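Breka two-arm drinks setup, quick review. 2026-07-30. For Dinesh and anyone else doing the Plillbridge budget.

Price first: 2951 for the counter kit. Arms and hands are on a seperate lease, 947 a month. Get both numbers in writing.

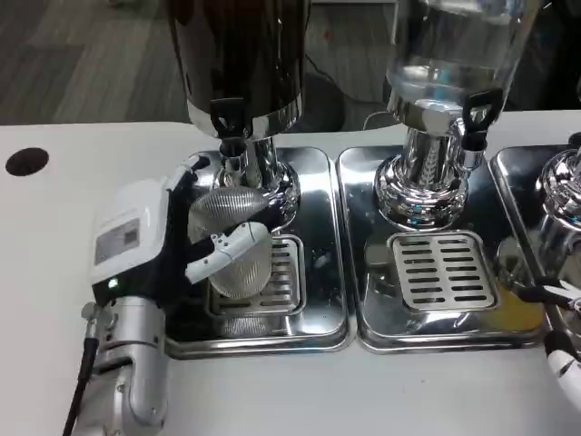

*Strainer under the dark tank's spout.*

Good: the hands. Jointed fingers, take a strainer or a glass, no tool change. That's one less line on the quote. Grerau wanted a gripper per item, priced each. No thanks.

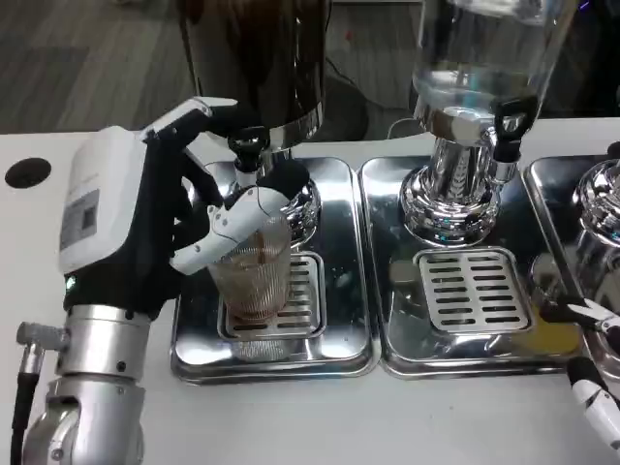
Lever taps are a plus too. Ordinary dispensers, no valves to wire in, and spares are cheap. Aiman Jugah wants 2 spare taps in the order, fine by me. 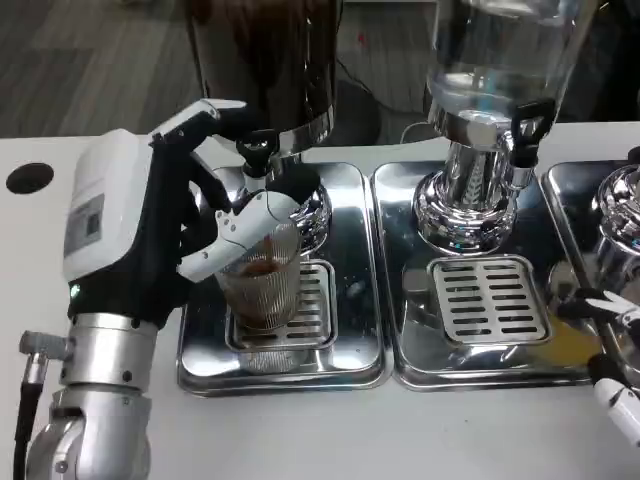 Less good: lead time. 11 weeks, and the April quote said nothing about install. Ask. Also budget for cleaning, polished trays show everything.

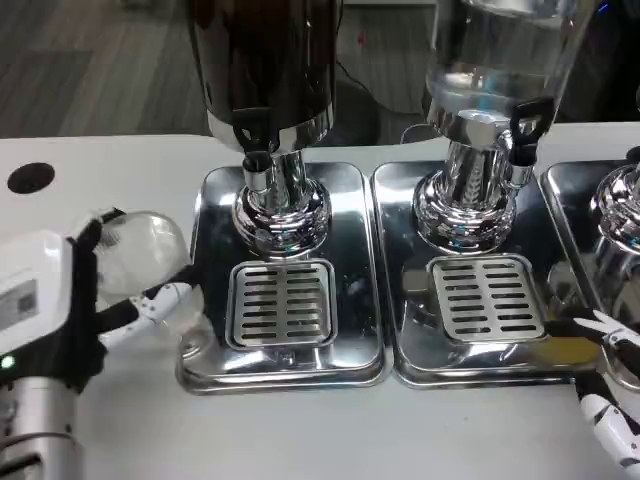 Counter needs a cable hole cut, not in the kit price. Amin quoted lower but no service visits, so not realy lower.

Would lease again. Wouldn't buy the arms outright yet.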